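De : Mariama Amissah
À : liste luminaires-atelier
Date : 22 juin 2021
Objet : Re: [luminaires] Remontage de la suspension chromée, ampoule globe

Hafþórsson a écrit :
> Bonjour,
> J'ai repris la fiche 34 pour la suspension Zorby et deux points me
> bloquent. D'abord l'ordre de montage : la fiche fait visser l'ampoule
> avant de passer le câble dans la coupelle, ce qui me paraît inversé.
> Ensuite le câble lui-même. Celui que j'ai reçu de Worwood garde la
> forme de l'enroulement d'usine et fait remonter la coupelle de travers.
> Faut-il le raccourcir tout de suite ?
> Par ailleurs, est-ce que quelqu'un a un montage de référence sur table ?
> Le plan 3431 ne montre que la coupe.

Bonjour,

Réponse dans l'ordre. La fiche 34 contient bien une erreur : les étapes 1 et 2 sont permutées par rapport au plan 3431. Je corrige dans la prochaine révision, prévue en août. D'ici là, suivre ce qui est écrit plus bas.

Sur la table, ne garder que l'ampoule, la partie métallique et le câble. Les cahiers et la plante peuvent rester sur les bords.
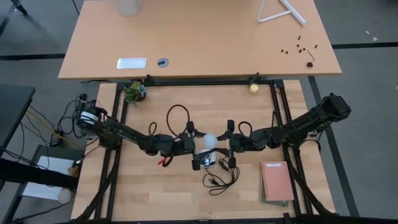 Globe blanc et pièce à centre métallique, fils noirs sur le plateau.

Pour la question du câble : non, ne pas raccourcir à ce stade. La longueur utile dépend de la hauteur de plafond et on ne la connaît qu'à la pose. Un câble qui garde sa mémoire de forme se détend en le suspendant une nuit par la fiche, avec la douille en bas comme lest. S'il vrille encore après cela, le renvoyer à Worwood sous la référence 1131, ils échangent sans discuter.

Ordre de montage à suivre :

1. Préparation du câble. Défaire les boucles à la main en partant de la fiche, sans tirer sur la douille. Laisser le mou tomber librement, et vérifier que la gaine n'est ni pincée ni marquée. Une gaine marquée ne se répare pas au ruban, on remplace le câble.
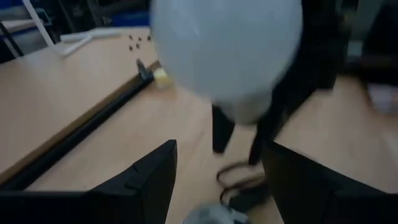
2. Passage dans les pièces chromées. Poser la coupelle à plat et présenter le câble par le dessus. Le chrome prend les traces de doigts et surtout les rayures : pas d'outil métallique posé à côté, chiffon microfibre sec pour la finition. Sur une table claire et vernie, glisser une feuille de mousse sous la coupelle si on doit la faire tourner. L'ampoule attend à côté, à portée de main, et le cylindre reste debout derrière pour ne pas rouler. 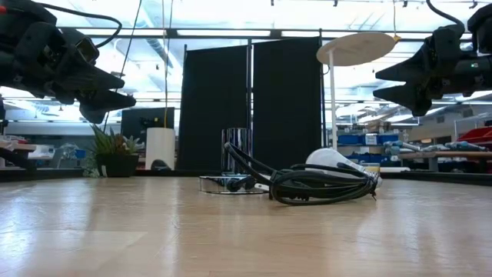 3. Vissage de l'ampoule. Fiche débranchée, dans tous les cas. Tenir la douille d'une main et tourner le globe de l'autre, en le prenant par sa plus grande largeur et jamais près du col. Arrêter dès que le culot est en butée - un quart de tour de trop suffit à desceller le verre sur les globes Zillton. Si le filetage accroche au premier tour, dévisser complètement et recommencer dans l'axe.
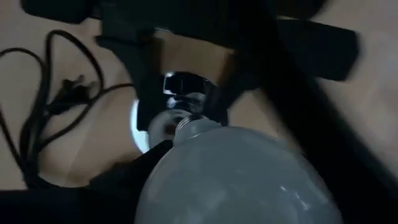
Le serrage se contrôle en tenant la douille seule : le globe ne doit pas bouger par rapport à elle. Un léger jeu entre la douille et la coupelle est en revanche normal, il disparaît sous le poids une fois l'ensemble suspendu.

Essai électrique en dernier, sur prise protégée, lampe suspendue et non couchée sur la table. Couper, laisser refroidir, puis seulement essuyer le verre.

Reste un point que je n'ai pas tranché : le plan 3431 indique une rondelle isolante sous la coupelle, la nomenclature Zorby n'en mentionne pas. Si quelqu'un a démonté un exemplaire d'origine, je suis preneuse de la cote et de l'épaisseur. En attendant, je la laisse dans la fiche avec la mention « à confirmer ».

Hafþórsson, pour la coupe, je peux te renvoyer le plan en grand format, celui des archives de la liste est peu lisible.

Cordialement,
Mariama Amissah

--
luminaires-atelier
Pour se désabonner, envoyer un message vide avec « désabonnement » en objet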